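Gladys Simiyu on translating Menano

I called Gladys Simiyu on a Saturday expecting twenty minutes and got most of the afternoon (my tea went cold twice).
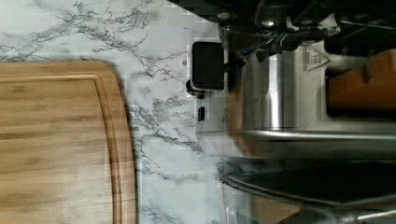

Her translation of the Menano story cycle runs to 356 pages, and she did the first draft by hand! "I hated chapter 3 for a whole winter," she told me. "The jokes just died in English." Krisztina Vincze, her editor at Solura, talked her out of footnotes. "She was right, I was cross," Gladys said. She's on to the poems now.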